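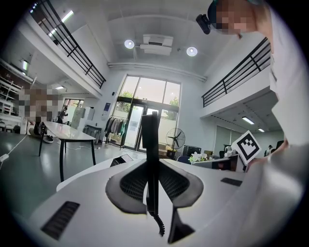
The hall on Thursday, looking toward the glass doors, with the clothing rack to the left of them

Hello everybody,

Thank you for the quick answers about the Clemer hall, and sorry mine has taken a couple of days (February is like that here). I've kept the part of the earlier message I'm replying to:

> We are still undecided between Ekau and the Clemer hall for the
> spring clothing swap. My worry is light. Last year at Ekau people
> were carrying coats over to the window to tell navy from black.
> Is Clemer any better, and where would the racks go?

Much better, I'd say! The doors at the far end are tall glass with dark frames, and you look straight out at green trees, so there's daylight to judge colors by. There are round lights in the ceiling too, and strip lights under the balcony on the right, which should help those of us who end up sorting until nine at night.

As for racks, you can see one beside the entrance with grays, darks and a few teal pieces on it. I'd love to keep that spot for coats and jackets, and run the other racks along the side under the balcony. Hofstetter will lend us 21, delivery included, and I think we can fit around 100 hangers' worth of children's things upstairs if we're careful with the railing (nothing hung over it, please, I know it's tempting).

The one thing I haven't settled is shoes. Last time they sat in boxes on the floor and everyone tripped, me included, so if anybody still has those folding shelves from the Clundix sale, would you let me know before I go and buy more?

Warmly, and with thanks to all of you who are already washing and ironing,

your swap coordinator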